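Open Day at Gestance, or How I Spent My Afternoon Watching a Door

Members who signed up for the July outing will remember that the flyer promised "hands-on robotics." The hands belonged to the robots. Ours stayed mostly around paper cups of coffee, which were refilled with a generosity I would like other host companies to note.

Fourteen of us made it out to Gestance on 2023-07-23, plus one grandson who asked better questions than the rest of us put together. Parking was in the gravel lot behind the tile warehouse, the one the directions described as "paved." If you were the person in the blue hatchback who followed me past the turn twice, I'm sorry. I was following the truck.

Gestance has half a floor upstairs from a company that sells restaurant booths. You go up a freight elevator, sign a tablet, and get a sticker with your name spelled however the tablet feels about it. I was Gerold for the day. Then you are handed over to Hamisi Kinyua, who runs the demonstrations and who has the patience of someone who has watched a machine miss the same doorknob for most of a year.

The first surprise for several of our party was how little metal there was. Anyone expecting a shop floor full of sparks got four desks, a whiteboard, a large screen on the wall and a fern. Most of what Gestance does, at this stage, happens inside a simulator they call Vondumska. They build rooms in there, put a two-armed robot in the rooms, and ask it to do the things you and I do while thinking about lunch. Open a door. Shut a drawer. Carry a mug from one place to another without redecorating.

Kinyua explained that the rooms are put together more or less at random. The software picks the walls, the floor, the ceiling and the furniture, and it has no taste whatsoever. This is on purpose. If the robot only ever practiced in one tidy beige hallway, it would learn that hallway and be lost in yours. So it practices in rooms that look as if they were furnished by a divorce settlement. Our vice president, who sold real estate for thirty years, said she had listed worse.

The afternoon's task was a door. I want to be fair about this, because in the car on the way home there was some grumbling that we had driven all that way for a door. Think about what you do with one. You walk up at some angle, you find the handle, you decide whether it's a push or a pull, you get it wrong, you pretend you didn't, and you go through. Kinyua's team has broken that up into stages, and the one they are stuck into this summer is the reach - getting the gripper to the handle from wherever the robot happens to be standing.

They put the robot's own view up on the big screen. It takes some getting used to. The whole world leans, for one thing, and two people in the second row leaned with it.

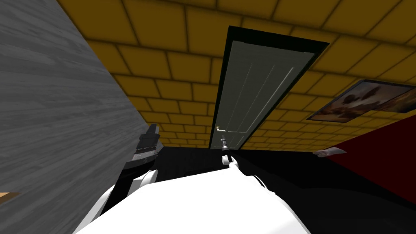 The grandson wanted to know why it didn't just use its other hand. Kinyua said that was a very good question and wrote it on the whiteboard, and I noticed that it was already on the whiteboard, in somebody else's handwriting, with a box around it. Two arms give the robot a choice, and choosing is apparently harder than reaching. For the current round they settle it in advance and tell the robot which arm gets the job. The other one is supposed to stay out of trouble.

We watched a batch of recorded attempts first, with commentary. Kinyua is good at this. He calls them like a man calling a very slow horse race. In one, the gripper sailed up to the handle with real confidence and closed on the air just short of it. In another the robot came in so low that it seemed to be proposing marriage to the door. There was a nice one where everything went right, and the room applauded, and then the robot let go and did nothing at all, having been asked for nothing further. I have worked with people like that.

Then the numbers, for those of you who come on these trips for the numbers. In the month before our visit they had run 1,640 attempts at the reach. Of those, 382 ended in what they call a clean grasp, meaning the fingers closed on the handle and stayed there. Somebody behind me said "that's not very many" in the voice people use when they think they are whispering. Kinyua agreed cheerfully. He said the month before that had been so bad they'd stopped printing the chart.

He also said something I wrote down. The failures are the useful part, since each of them is stored with everything the robot saw and did, and a person goes back through and marks where it went sour. That person is often an intern. The interns get pizza. I asked if the pizza scaled with the failures and was told the budget did not permit it.

After the coffee was refilled again we got the live portion. They started a fresh run in Vondumska, new room, new door, and let our members call out where the robot should start from. I regret to say we were not kind. Our group put it practically sideways to the wall, then cheered when it swung its head around and found the handle anyway. It took 2 tries to get a grip. The second was greeted like a walk-off home run. The grandson picked the next starting spot and backed the robot straight into a corner, where it considered its options until Kinyua gently turned it off.

There was a question about when any of this leaves the screen. Gestance has a real robot on order through Stetsiuk, who build the arms, and it was supposed to be there for the open day. It was not. It was in a crate, and the crate was in another state, and the paperwork was in a third. Kinyua showed us the patch of floor where it will stand, marked off in blue tape. Several of us took pictures of the tape. There is also a practice door waiting beside it, a perfectly ordinary interior door standing up in a lumber frame and leading nowhere, and I can report that more than 75 percent of our party tried the handle on the way past. I was one. It sticks.

The second stop was meant to be Trenell, across the hall, who write the software that checks other people's simulators for mistakes. They gave us a short talk and a longer handout. I took away that simulated friction is a miserable business, and that a handle which is very slightly too slippery in the computer will teach a robot to squeeze like your uncle shaking hands. The handout is in the club binder if anyone wants it. The page with the graphs is upside down, and I put it in that way, so no letters please.

Some practical matters for those thinking about the next round. Gestance will take another group in the fall, fifteen at the most, and they would like names a couple of weeks ahead so the tablet has time to misspell them. The freight elevator is the only elevator. It is slow and it clanks, but it goes. The stairs are steep. Chairs are the folding kind, so bring a cushion if your back is like mine. Children are welcome if they can sit through a half hour of talk, and frankly the same rule should be applied to adults.

Thanks to Hamisi Kinyua and everyone upstairs for their time, and to whoever washed all those spoons. Thanks also to our drivers. There's a gray cardigan in my back seat, medium, with a roll of mints in the pocket. The mints are fewer than they were.

Next month's meeting is the parts swap, back at our usual hall. Tables are first come, first served. The front door there pulls, by the way. It has always pulled, and there's a sign on it, and I will be standing inside with my coffee watching all of you push.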